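¿Cómo veo qué pedidos retienen un componente en Fledura?

**rumlow_planta**

¡Hola a todos! Llevo poco con el módulo de planificación y me está encantando, pero me he atascado. Tengo 142 unidades de la placa base en stock y el plan me propone comprar 189 más. Quiero saber qué demanda las pide — ¿se puede ir del componente hacia arriba, hasta el pedido de venta?

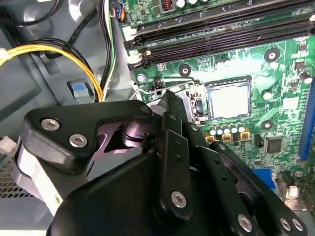
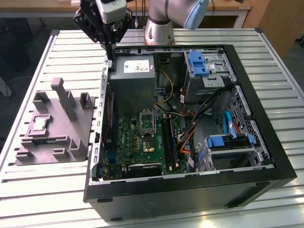 *La placa base, con la caja abierta.*

Uso la versión de enero, por si influye.

**Cheng**

¡Sí se puede, y es de lo mejor que tiene! Abre la ficha del artículo, pestaña «Plan», y pulsa «Origen de la demanda». Sale un árbol con cada orden y la cantidad reservada. Si aparece una línea sin pedido, casi siempre es stock de seguridad — míralo en los parámetros del almacén, que a mí me pasó con un mínimo de 952 heredado de otra planta.

Ojo: el árbol muestra solo cinco niveles. Para ver más, cambia la profundidad en tus preferencias y vuelve a lanzar el plan.

**mamlow**

a mi me salia vacio hasta que recalcule, prueba eso primero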